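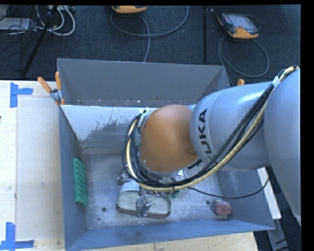
The study group at Stiststead will spend the next seven sessions on the Sabbath, beginning with the commandment as it appears in Exodus and again in Deuteronomy. The two versions are close but they give different grounds. Exodus says to rest on the seventh day because God rested after making the world. Deuteronomy says to rest because Israel had been a slave in Egypt and was brought out. The second one gets less attention in our churches and I would like us to start there. Slaves in Egypt were valued for how many bricks they made. A robot arm can be judged that way and no harm comes of it. The grey and orange one with KUKA printed along it, bent down into its metal bin, has cables to feed it and no family to go home to, and no commandment was ever addressed to it. People are a different case, and so, according to Deuteronomy, are the ox and the donkey, who are mentioned by name.

I have preached on this passage at Stiststead before and at Randingate when I was filling in there. Both times the talk at the door afterwards was about shopping hours. Older members remember when the shops were shut and the streets were quiet, and some of them miss it. That is a fair thing to miss, but I don't think the passage is mainly about shops. The command is given to the head of the household, and most of its words are spent on other people: your son, your daughter, your male and female servant, the foreigner living in your town. "So that your male and female servants may rest, as you do." The person with the power to make others work is told to stop, and the stopping is meant to reach everyone below.

That raises some awkward questions for us. Many in the congregation work shifts. Nurses, bus drivers and people in the care homes cannot simply decline to turn up, and nobody should want them to. Josué Seixas, who drives nights, told the group last year that he had heard several sermons on rest and come away from each one feeling he had been told off for his roster. I took that seriously. The Gospels have Jesus healing on the Sabbath and asking which of his hearers would leave a sheep in a pit. Mark gives us the line that the Sabbath was made for man, and we will spend a full session on it, including the grain field story just before.

We will also look at the manna in Exodus 16, which comes before the commandments are given at all. The people are told to gather twice as much on the sixth day and none on the seventh. Some go out on the seventh anyway and find nothing. I have always liked that the chapter records this without much fuss. They had been told, they had enough at home, and they went out with their baskets all the same. Most of us could name the thing we go out looking for. Mine is the parish email.

Later sessions cover Isaiah 58, Hebrews 4 and the sabbath year in Leviticus 25, when the land itself was to lie fallow. Anderson Assunção farmed for most of his working life and has agreed to lead the Leviticus session. He has views on fallow ground and I have asked him to bring them. Hebrews 4 is the hardest of the readings and we may need to run over. If we do, the last session will be shortened to fit.

You don't need to have been part of the group before. There is no homework, though it would help to read the passage once beforehand. We use the NIV for reading aloud, but bring whatever you have. Ademir Rezende reads from the Portuguese and it has helped us more than once with a word that the English had flattened.

One practical suggestion for the weeks of the study. Choose two hours in the week when you will do no paid work, no housework and no errands, and keep them. Two hours is a small amount and it isn't the commandment. It is a way to find out what gets in the road. If you have children or are looking after a parent, see whether you can trade with another household so that each of you gets the time. Tainá Godoy has offered to match people up, and her number is on the sheet in the porch. If you employ people, or draw up a roster for others, you might think about their two hours before your own.

Sessions start in September at 7 pm in the Vasconcelos Room and finish by half past eight. Please use the side door, as the front is locked after evening prayer. Tea and coffee will be on from a quarter to. The heater in that room is slow, so bring a jumper. Lifts are available from the Randingate end; speak to Tainá if you need one or can offer one.

A printed booklet with the readings and space for notes will be at the back of the church from the start of the month. We have had 200 copies done, which allows for the Randingate congregation and anyone who wants to follow along at home. They are free. A large print version can be made on request.

The hall floor appeal now stands at $3631. Thank you to all who have given. The floor work will not affect the study sessions, which are at the other end of the building.

Gilmar Conceição
Minister, Stiststead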